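In praise of the mug tree

When I moved to Brumport, I left nearly all my kitchen things behind. I bought 2 pans, a kettle and a small wooden mug tree, and it was the mug tree that my colleagues laughed at. They said it belongs to grandmothers. I have thought about this a lot since then, perhaps more than the subject deserves, and I still believe they are wrong.

In the town where I grew up, Zolness, cups lived in a cupboard. They stood one inside the other, and the one you wanted was always at the bottom. My mother had a rule that you must put back the whole tower before you drink, so the tea was often cold. A cupboard hides your cups from you, and what is hidden is soon doubled. At the end we owned 20 cups for four people, and we used the same five. 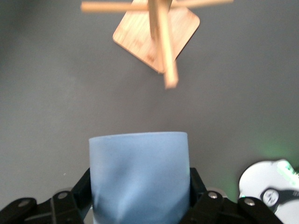 A mug tree has only so many arms. When they are full, you have enough cups, and you can walk past the shop window with a light heart. I know there are people who will say that cups in the open collect dust. This is true if you do not use them. Mine do not hang long enough – I drink a lot of tea.

The second complaint is that the tree takes space on the worktop. My kitchen is very narrow, and I accept this complaint more than the first. But I notice that the same people give a whole corner to a bread machine which they start every June and then forget.

I would only ask that the tree is plain and made of wood. In a shop on Dubey Street I saw a chrome one that turned round with music, for a price I prefer not to repeat. The tree should stand still and wait. Also it should be heavy at the foot, so that taking a cup from one side does not bring down the others. I learned this with my first one, and the blue cup I liked best did not survive the lesson.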